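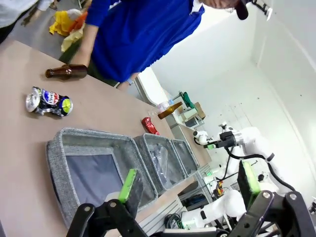
Sorting arms: green pads, felt bins and bottles that roll

Groloseo workshop board > Builds

pivotbolt
Posted 6/15/18
Sorting table update. Two arms on the bench, three grey felt bins in a row, and the usual mix of glass bottles, cans and small plastic bottles to pick from. The green rubber pads on the fingers are new. The old bare metal ones would hold a can fine but let go of glass as soon as the arm turned. Next job is the wrist camera, as it loses brown glass when the light comes through it. Any thoughts on the pads or the bins welcome.

shedcat80
What are the pads stuck on with? Mine peeled at the tip after 20 picks.

pivotbolt
Contact glue, both faces roughed up first. No peeling yet, but I have only had them on since May.

Cladedthorpe_Mick
I'd get rid of the felt bins. The walls are soft, so if the fingers come down on a rim it folds and your drop point moves. We used plastic crates at Puvville and bolted them to the top.

pivotbolt
I had crates before. Every time I got the height wrong it bent a linkage — two sets so far. Felt gives way and I can carry on.

Cladedthorpe_Mick
Then fix the height. Soft bins only hide the problem.

lowtorque
Don't agree. While you're still changing the code every evening, soft is fine. Swap them when it has done 1,000 picks without a fault.

shedcat80
How do crushed cans go? Mine grabs the dented part and the can swings round.

pivotbolt
Same. I close slowly and stop 8 mm short, then check the grip before lifting. Better, still not good. Carrier bags are worse, the camera sees the shine and not much else.

lowtorque
For the bottles, try a thin strip of wood along the table edge. Won't stop them rolling but keeps them off the floor.

Cladedthorpe_Mick
Strip is a good idea. Also tie those cables back before one of the arms catches a loop.

pivotbolt
Will do the cables tonight. Strip at the weekend if I can find a long enough bit.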